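4.2 Comparison of end effectors on the tray-clearing task

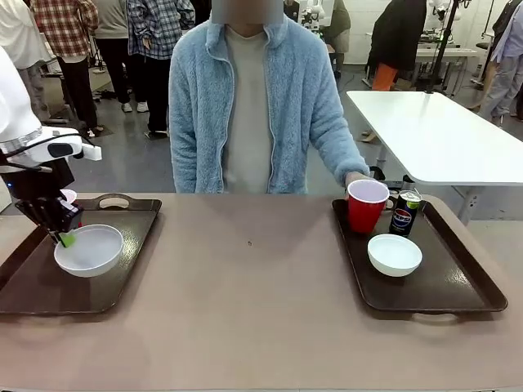

Figure 3. Multi-fingered hand on the left arm during a tray-clearing trial, fixed camera.

The second set of trials was meant to separate the effect of the end effector from the effect of the controller. In Section 4.1 both had been changed at once, and the gain we measured could not be assigned to either. We therefore kept the arm, the fixed camera and the Ravn controller as they were and swapped only the hardware below the wrist. Two end effectors were compared: the Mestar parallel gripper, with flat padded jaws, and the Stovar multi-fingered hand. Clearing a tray calls for grasps of quite different kinds. A soft object such as the green item in Figure 3 can be held between the fingertips with little care about the exact contact points, while a bowl has to be taken by its rim, and a drink can or a plastic party cup offers a smooth upright wall that moves away if one finger touches early. The trays add a further limit, as their raised edges restrict how low the hand can come in from the side.

Each end effector was run for 200 trials. A trial started from a layout drawn at random from a fixed list, with the objects split between a left and a right tray, and ended when the target object had been released at the goal position or when 10 seconds had passed without contact. The same list was used for both end effectors, in the same order. An operator stood at the table throughout and reset the objects by hand between trials. People working elsewhere in the laboratory were not asked to leave the camera's view, and no background masking was applied to the input.

Grasp targets came from the object detector described in Section 3. For the parallel gripper, the target was a point, an approach direction and an opening width. For the hand, it was a point, an approach direction and one of three preset finger shapes (pinch, rim and wrap). The preset was chosen by object class and was not changed during the approach. We did not use tactile feedback with either end effector, although the hand supports it, in order to keep the inputs to the controller the same.

Failures were labeled from the recorded video by two of the authors working separately. The labels were missed grasp, early contact, drop during lift, and wrong placement. Where the two labels differed, the trial was watched again and a single label was agreed on. A trial in which the object was placed correctly but another object was knocked over was counted as a success and marked separately, following the rule used in the earlier Jestoditz trials (Henao and Agudelo, internal report).

The hand did better on bowls and on soft objects. Most of the difference on bowls came from the rim preset, which puts the thumb inside the bowl and two fingers outside it. The parallel gripper can make the same grasp, but only when the jaw plane is lined up closely with the radius of the bowl, and an error in the estimated center was often enough to make one jaw land on top of the rim. In these cases the bowl tipped or slid against the edge of the tray. The hand tolerated center errors of up to 13 mm before the same thing happened.

On cans and cups the order was reversed. The wrap preset closes the fingers one after another, and the first finger to arrive tended to push an empty can out of the grasp before the others reached it. The parallel gripper closes from both sides together and centers the object as it does so. Slowing the hand reduced the number of early contacts but made the approach long enough that the time limit became a factor. We tried a fourth preset with all fingers closing at the same rate - this helped with the cup, but the grasp was too weak to lift a full can, and the preset was left out of the comparison.

Objects placed next to each other were hard for both. When a cup and a can stood side by side, the open hand needed more free space than was available, and the outer fingers touched the neighboring object on the way down. The parallel gripper could usually enter the gap if its jaws were turned to run between the two objects. The planner picked this orientation only when the gap was visible to the camera, and a single fixed view does not guarantee that.

The hand itself also blocks the view. During the last part of the descent its joints and fingers cover much of the area behind them, and an object standing there may be only partly visible or lost to the detector. The controller holds the last known position in this case, a choice that is safe only as long as nothing has been moved. The parallel gripper is narrower and caused fewer such losses. A second camera on the opposite side would reduce the problem for both end effectors and is considered in Section 5.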